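Range hood duct size vs. rated CFM – what do you run?

fnuchit
Replacing a recirculating hood with a ducted one. Unit is rated 400 CFM and has a six inch collar. The run is two elbows and a wall cap. The installer wants to neck down to five inch to clear a joist. Is that acceptable?

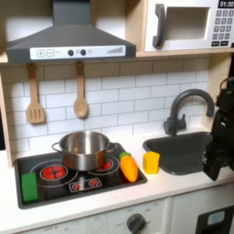
Duct area is my main worry, but the controls matter too. I want a plus and minus button on the front lip, like the strip on the play hood here, where I can reach it over a pot. Touch panels on the underside are out.

salcedo_hvac
Don't reduce. Static pressure climbs fast and the fan will never reach its rating. Move the duct or box out the joist bay.

pinside
Disagree. At low speed you're pulling maybe 200 CFM, and five inch handles that without much noise. Most people never use high.

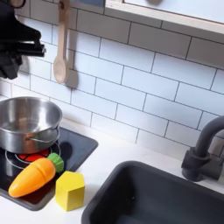
salcedo_hvac
Until they sear something. The manual for nearly every hood says no reduction below the collar, and an inspector can fail it on that alone.

Els Nijs
Two more items. Use rigid pipe, foil tape on the joints, no screws projecting into the airstream. And check your local makeup air rule. Ours starts above 400, so a 500 CFM model would have needed a damper.

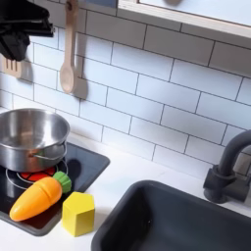 fnuchit
Manual says six inch minimum, so that settles the reduction. Rigid pipe was already the plan. Can the first elbow sit directly on the collar?

Els Nijs
Leave a straight section first – two feet if the cabinet allows it.

pinside
Still think five would work, but follow the manual.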